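Chapter 4
Comparing Grippers Before You Buy One

Start with the task. Not the catalog. Most bad gripper choices come from reading the payload line first and the rest never.

This chapter puts two hands through the same set of jobs: the Hovbridge parallel jaw and the Ollen segmented hand. Same arm, same controller, same objects. First in simulation, then on the bench. By the end you should be able to plan a comparison of your own and defend the numbers in it.

Why simulation first? Cheap. Nothing breaks. You can run 4,000 grasps overnight and throw out the settings that are plainly hopeless. What you can't do is trust the result for soft things: cloth, bedding, sponge. Contact there is hard to model, and a sim that says 80 percent may mean very little once real fabric is involved. Keep the two sets of results in seperate tables. Always.

A word on rooms. Nokuthula Zwane, who set up the Gusura trials, argues for testing in cluttered, homelike settings from day one, and we follow her lead. Furniture blocks the arm. Brick and wood grain give the camera plenty of texture to deal with. Windows bring in light you didn't plan for. In the simulated bedroom the arm works right beside the bed frame, and the square tracking marker on its central block faces the camera with the wall behind it.

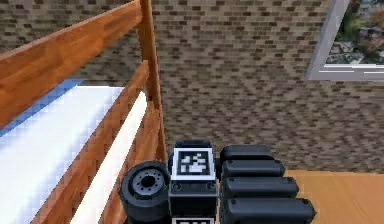

4.1 What to hold fixed

Change one thing at a time. Sounds obvious, gets ignored. If the gripper changes, then the camera mount, the controller gains and the starting pose all stay put. Write them down before the first run, not after.

Minimum record for each trial:

Gripper and fingertip type
Controller version (we use Ndlovu throughout)
Camera position, markers in view or not
Object, start pose, result

Use 12 objects and repeat each grasp 3 times as a bare minimum. Fewer and you are are guessing.

Markers need their own check. A tag half out of view may drop in and out of tracking, and that looks a lot like a bad grasp in the log. Plot tag visibility next to grip force before blaming the fingers. Section 4.2 covers the force side, starting with how to zero the sensor.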